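Bowl storage, revisited: three bowls, one shelf, and a clearance problem
Last updated: April 2025
Filed under: Kitchen / Storage & Shelving
6 comments
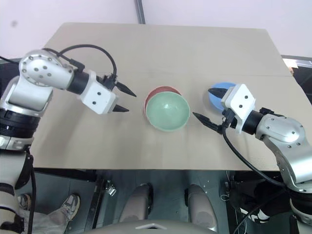
Cereal bowls take up more shelf volume than anything else I own that gets used daily, and most of that volume is air. A dinner plate adds its own thickness to a stack and little more. A bowl adds its wall thickness plus whatever gap the taper leaves, and the gap depends on whether the bowls below it have the same profile. Mine don't all match, so I have been sorting them by color to keep track: green, red, light blue. With the pale green one in front of the red one, only the red one's upper rim and a crescent of its side show, and from that angle I couldn't tell you whether they are nested or just close together. The same thing happens on a shelf at eye level. You see the front bowl and guess at the rest.

The shelf in question is the middle one in the wall cabinet, left of the sink. The cabinet is a Gomham unit that came with the apartment, 800 mm wide, with shelf pins on fixed spacing. The usable height on the middle shelf is 142 mm. My first stack measured 135 mm, so it fit, with 7 mm left over. I considered this a success for two days.

The problem is that you don't slide a stack of bowls in flat. You lift it over the front lip of the shelf, and your fingers are either under the bottom bowl or pinching the top rim. Under the bottom bowl costs a finger's thickness on the way in. Pinching the rim works for one bowl and not for a stack. Seven millimeters covers neither. I ended up tilting the stack and walking it backward on its foot ring, and the glaze on the bottom bowl now has a gray scuff from the shelf edge. It came off with baking soda.

I tried three arrangements.

1. One stack, everything together. Smallest footprint, worst access. To get the bottom bowl you take out all of them.

2. A wire riser from Limeo, the short one. It splits the shelf height in two, and neither half is tall enough for more than a single bowl. Returned.

3. Sorted by profile, in separate short stacks. The wide shallow ones go on the left, the deeper ones on the right. This uses more of the shelf width, but I had width to spare — the old arrangement left most of the right side empty except for a gravy boat.

Number 3 is what I kept. The gravy boat moved to the top shelf.

A note on sorting. I do it on the table, not at the cabinet. Put every bowl down with the inside facing up and leave enough space between them to get a hand in. Try each pair both ways, A into B and then B into A. If a bowl rocks, or if it sits on the rim of the lower one before it reaches the bottom, those two don't belong in the same stack. Glossy glaze on glossy glaze can also bind. If you have to twist to separate them, put a paper towel between them or keep them apart.

I also looked at replacing the whole lot with a matched set. The Tran stacking bowls have a low step below the rim so that each one seats at a fixed height, and the product page for the Mindetby cabinet organizer is clearly drawn around that kind of bowl. It would solve the problem. It would also mean getting rid of bowls that work, so I closed the tab.

Remaining issue: the shelf pins. Moving the shelf down one hole would give the bowls more room and take the same amount from the mugs underneath. The mugs have a little to spare, and I haven't measured the tallest one yet. I will add the number here when I do.

Share this post (3)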